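Courses > Mechanical Drives > Unit 5 > Gear Trains, Part 2
Odera Technical College, July
Prepared by the Mechanical Drives staff

Gear Trains, Part 2: Ratios, Idlers and Backlash

Last unit covered a single pair of gears. These notes go on to trains of three or more gears. Bring a calculator and the tooth count tables from Part 1.

Review of ratio

The ratio of a pair is the number of teeth on the driven gear divided by the number on the driver. If the driver has 14 teeth and the driven gear has 70, the ratio is 5 to 1. The driver turns five times for one turn of the driven gear. Speed goes down by a factor of five and torque goes up by the same factor, before losses.

Write the ratio the same way every time, driven over driver. Most lost marks on the Part 1 quiz came from turning it upside down halfway through a problem.

Idler gears

An idler sits between the driver and the driven gear. It changes the direction of the output. It does not change the overall ratio, whatever its size. To see why, write the ratio of each pair and multiply them. The tooth count of the idler shows up once on top and once on the bottom, and cancels.

Two external gears in mesh turn in opposite directions. Put one idler between them and they turn the same way. With two idlers they are back to opposite. Idlers are also used to fill the gap between shafts that are far apart, where a direct pair would need very large gears.

Compound trains

In a compound train, at least one shaft carries two gears that are fixed together. They turn at the same speed but have different tooth counts, so nothing cancels. The overall ratio is the product of the ratios of the pairs.

Worked case: the first pair is 5 to 1 and the second pair is 2 to 1. The overall ratio is 10 to 1. An input of 700 rpm gives an output of 70 rpm. Check the direction separately. There are two external meshes, so the output turns the same way as the input.

Mounting and center distance

Gears only run well if their shafts are the right distance apart. For standard spur gears, the center distance is half the sum of the two pitch diameters. In the simplest kind of mounting, fixed pins on a flat plate set the distance and each gear turns on its own pin. The pins need to be square to the plate. A pin that leans puts the load on one end of the teeth, and that end wears first.
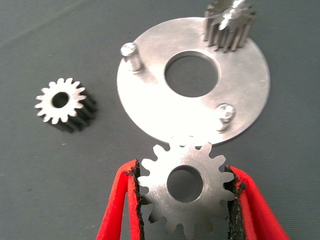 Fig. 2. Metal gears and a round plate with two upright pins.

Check a pin for squareness with a small machinist's square in two positions a quarter turn apart. Checking in one position will miss a lean in the other direction. Clean the plate before you measure. A chip under the square is enough to spoil the reading.

Backlash

Backlash is the small amount of free play between meshing teeth. Some is needed. It leaves room for oil and for the gears to grow as they warm up. With too little, the train runs hot and noisy. With too much, the output lags when the direction changes, and the teeth take a knock at every reversal.

To measure it, lock one gear and rest a dial indicator against a tooth of the other, close to the pitch circle. Rock the free gear gently and read the total movement. Repeat at several positions. If the readings change a lot as the gear goes around, suspect an off-center bore or a bent shaft.

Lubrication

Slow, open gears are usually greased. Faster enclosed gears run in oil. The lab gearboxes use the Serix oil kept in the cabinet by the door. Do not mix it with the Cedberg grease, which is for the open trains only. Wipe off old grease before putting on new.

Problems for next class

Draw a train of three gears in a line and mark the direction of each. Work out the overall ratio with and without the middle gear.

A compound train has an overall ratio of 10 to 1. The first pair is 2 to 1. Find the second pair and choose tooth counts for it from the Horance table.

Read the section on planetary gears before Part 3.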